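Thirty coats and a flask of tea: a morning with a Vorosside painter

08/05/2021

Setareh Shojaei keeps her brushes in a long biscuit tin, wrapped in brown paper and sorted by width. The oldest belonged to the man who trained her. She has painted the insides of houses in Vorosside and Serngate for most of her working life, and she still does most of it by hand.

"People ask why I don't spray," she says. "I can spray. I did it for two years on the new flats. But if someone is living in the house you spend the whole day taping plastic over their furniture, and then you spray for an hour."

We met at her lock-up on Skurska Road, where she was mixing a grey for a stairwell. She had a flask of tea and offered me the lid to drink from. The grey was for a customer who had already turned down 7 others.

"It's never the grey," she says. "It's the light bulb. I tell them, change the bulb first and look again tomorrow. Some of them do."

She came to the trade by accident. Her uncle rented rooms above the Mösli paint shop, and she stayed with him one summer while looking for office work. The shop needed someone to carry tins up from the cellar. By the autumn she was going out with one of the shop's regular customers, holding his ladder and filling cracks.

"He didn't let me near a wall with a brush until the following March," she says. "Before that it was filler, sandpaper, washing down. I was furious. I thought he was keeping the good part for himself, and he was, but I also learned what a wall feels like when it's ready."

She runs her palm over the bench to show what she means, slowly, then again with her eyes shut. Most faults, she says, are found that way, especially on stairs, where the light comes from one side. 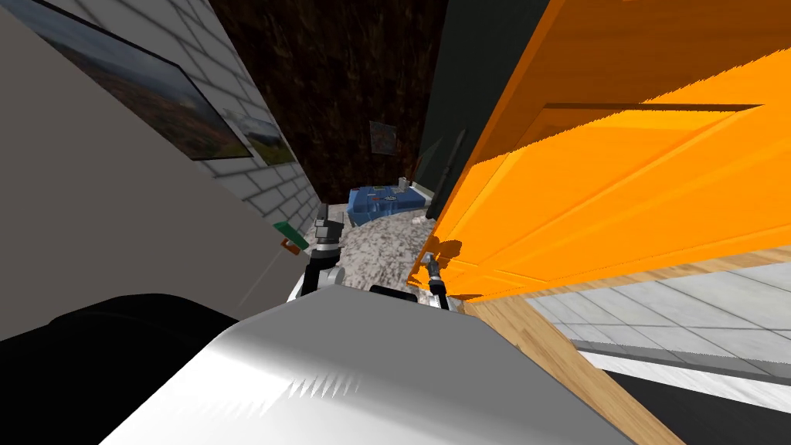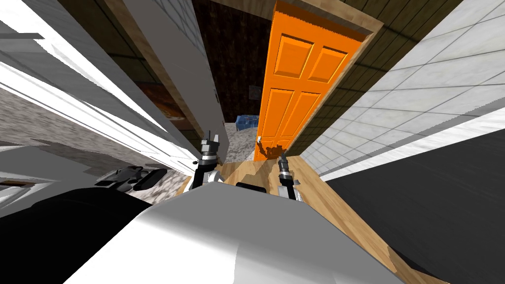 Tuấn Trương

Doors are the job she likes best, and the one she charges for properly. A flat door takes her a morning. A panelled one takes longer, and she has a fixed order for it: the mouldings first, then the panels, then the rails, then the uprights, with the edges last.

"You have to keep moving," she says. "If you stop for the phone in the middle of a panel, there's a line, and you'll see that line for ten years."

Strong colours have come back, she says, and customers are often nervous about them. She asks them to live with a painted board propped in the hallway for a week. Red and orange usually need an extra coat, and she puts that in the quote at the start to avoid an argument at the end.

Her prices are written on a card pinned inside the lock-up. She charges 60 for a small door, both sides, if it is already sound, and more if there is old gloss to take off. The biggest single bill she sent last year was 1481, for a hall, landing and stairs in Serngate with 3 layers of wallpaper under the paint.

"The paper was lovely, the bottom one," she says. "Little green birds. I saved a piece for the owner and she put it in a frame."

The past year has been uneven. For some months she could not go into people's homes at all, and she painted fences and garden sheds instead. Since then the phone has hardly stopped. People had been sitting indoors looking at their skirting boards, she says, and had come to dislike them.

She would like to take on a trainee, although she has not found one who will put up with the sanding. Two have tried. One left after a fortnight and now lays floors, and she sends him work when she can.

Would she make a beginner wait as long as she did?

"No," she says, putting the lid back on the grey. "I'd give them the inside of a cupboard in the first week. You can make every mistake in there and then shut the door."

The customer was due at noon to look at the sample. Setareh had brought a different bulb with her, just in case.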